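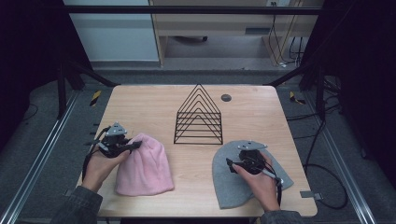 Learning from demonstration starts with a person doing the job, and this week we finally get to the part of the course where your own hands matter. Last time we asked how a policy can map what a camera sees to how a gripper should move. Today's question is where those pairs come from. The answer we'll use for the rest of the term is hand-held grippers: you hold one in each hand, do the task at normal speed, and record everything. Take the pink and gray beanies, one under each gripper. A knit hat is a wonderful test object, because it has a thick cuff at one end and a floppy crown at the other, and the two ends behave so differently when you pull on them that a single grasp rule won't get you far!

Unit 8: Two-handed demonstrations with soft objects

What gets recorded

Each episode has three streams per hand: the wrist video, the pose of the gripper in space, and the opening between the fingers. We also keep a head view, and I'd like you to think hard about why. The wrist view is great for contact (is the cloth between the fingers or under them?) but it loses the big picture the moment you get close. The head view has the opposite problem, since your own hands get in the way. 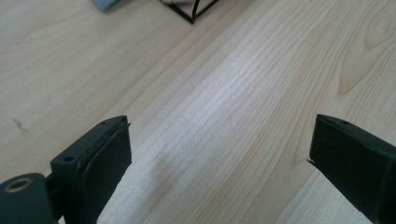
Figure 2. Wrist view with the fingers apart and bare tabletop between them.

Look at how little of the workspace survives in Figure 2. The black wire object only just makes it in at the top. Now look at the bright band across the wood. A person ignores glare without thinking, while a small image encoder trained on one table may happily treat it as a landmark. Move the lamp and your success rate drops. This is my favorite failure in the whole field, and you will all meet it.

The Norninell dataset

For the homework we use Norninell, which Sharon Mabula put together at the Faltport lab. It has 1416 episodes, of which 827 involve both hands. Please use the two-handed subset only. Sharon's loader (it's called Okoth, and it's in the course folder) already lines up the left and right streams in time, so don't write your own unless you enjoy pain.

What Sharon found when she trained on it surprised me the first time I read it. Going from 800 two-handed episodes down to half of that hurt less than keeping all of them and dropping the finger opening signal. With cloth, knowing how far the fingers are closed tells the policy a lot that pixels don't. I love this result because it's so cheap to check.

Things to try before the lab

Train the baseline with both wrist views and no head view. Then add the head view and compare. Shift the image brightness at test time and see which of your two models minds more. Write down your guess first, please!

If you finish early, read the Clamuvitz notes on relative poses. They explain why we store each motion relative to where the gripper is now, and what goes wrong with two hands if each one only knows about itself.

Plots and a short write-up are due Sunday. One page is plenty.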